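Leena Saarinen
한국어로 길게 쓰는 연습을 겸해서, 집에서 단어 외우는 방법을 여기에 적어 봅니다. 틀린 표현이 있으면 편하게 고쳐 주세요.

1/
저는 핀란드어가 모국어이고, 한국어는 스물여섯 살에 시작했습니다. 지금까지 외운 단어는 2,000개 조금 안 될 것 같습니다. 많은 숫자는 아니지만 저에게는 오래 걸린 숫자입니다.

2/
처음에는 Niltora 앱만 사용했습니다. 앱에서는 잘 맞혔는데, 가게에서 말하려고 하면 단어가 나오지 않았습니다. 특히 ‘맡기다’와 ‘맞추다’를 계속 섞어서 말했습니다. 세탁소 사장님께 “옷을 맞추러 왔어요”라고 한 적도 있습니다.

3/
그래서 손으로 쓰기 시작했습니다. 하루에 단어 10개, 저녁 먹기 전에 씁니다. 공책에 쓰면 앞 장을 자꾸 보게 되어서 저는 화이트보드가 더 좋았습니다. 벽에 걸지 않고 하얀 탁자에 눕혀 놓고 씁니다. 팔이 덜 아픕니다.
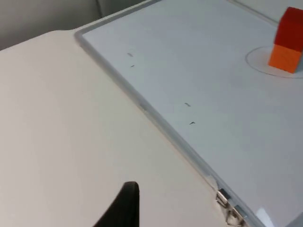 4/ 쓰는 순서
먼저 동사를 쓰고, 그 옆에 조사를 같이 씁니다. ‘만나다’만 쓰지 않고 ‘친구를 만나다’라고 씁니다. 핀란드어에도 격이 많아서 쉬울 줄 알았는데, 어떤 동사에 어떤 조사가 오는지는 결국 하나씩 외워야 했습니다.

5/
다 쓰면 지우고, 기억으로 다시 씁니다. 두 번째에 틀린 단어는 다음 날 목록의 맨 위로 올라갑니다. ‘어차피’는 거의 2주 동안 맨 위에 있었습니다.

6/
같이 공부하는 Tamer Rizk 씨는 저와 반대로, 쓰지 않고 소리만 듣습니다. 라디오 사연을 28번까지 반복해서 들었다고 합니다. 발음은 저보다 훨씬 자연스럽습니다. 받침은 제가 조금 더 잘 씁니다.

7/
요즘 어려운 것은 의태어입니다. ‘꾸벅꾸벅’과 ‘끄덕끄덕’은 이제 구별하는데, ‘느릿느릿’과 ‘어슬렁어슬렁’은 아직 자신이 없습니다. 둘 다 천천히 걷는 것 아닌가요? 예문을 하나씩 써 주시면 정말 감사하겠습니다.

8/
7월에는 높임말을 따로 연습하려고 합니다. ‘드리다’와 ‘주시다’가 한 문장에 같이 나오면 아직도 누가 누구에게 주는지 잠깐 생각해야 합니다. 정리가 되면 이 글 밑에 이어서 올리겠습니다.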